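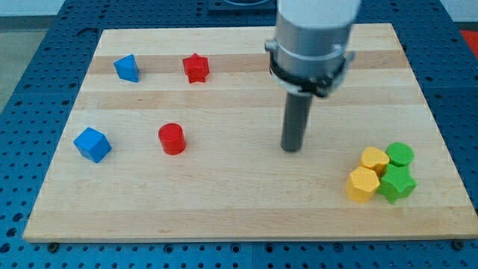

The bench at Mutura, 2 December 2022.

1/ A few people asked how I ended up paying two late fees on a card I always pay on time. Writing it down in case it saves someone else the trouble.

2/ My old card from Long expired in July. The new one came in the mail with the same card number, a new expiration date and a new code on the back. I activated it by phone and figured I was done.

3/ The number was the same, so I left my saved payments alone. Most of them kept working. Some merchants get the new date sent to them by the card network and some don't. Mine was a mix.

4/ The one that failed was my insurance with Erker. They tried the old date, got declined, and sent an email to an address I stopped using when I moved to Rutholm. Late fee number one: $5.

5/ Second one was my own fault. I pay the card from a checking account, and I had typed in the card number where the form wanted the checking account number. Those are two different numbers. The account number is on your checks and on the statement. The one on the front of your debit card won't work for a bank transfer.

6/ The form took it anyway. It said "payment scheduled" and gave me a confirmation number. Three business days later it came back as returned.

7/ Balance was $3000. I had scheduled $1000 toward it. When the payment got returned they took the $1000 back off and added a returned payment fee and a late fee.

8/ I called. The first person told me to send a secure message. I sent one and got a form letter. Called again and got Spyros Nikolaidis, who looked at the payment history and took off the late fee. The returned payment fee stayed.

9/ He also told me where to find the list of saved bank accounts. On the website it's under Payments, then Manage Accounts. In the app it's under your profile. The bad entry was still sitting there set as the default, so autopay would have used it again next month.

10/ Delete the bad one before you add the good one. The site wouldn't let me change the default while a payment was pending, so I had to cancel that first, then delete, then add.

11/ Things I check now when a new card comes: expiration date on every saved payment, the email address each company has for me, and the last four digits of the checking account on the card's own site.

12/ Somebody asked if the saved card on the sign-in page matters. No. That only fills in your user name. It has nothing to do with where the money comes from.

13/ Autopay went through this month. Erker has the new date too. I still have to do the phone bill.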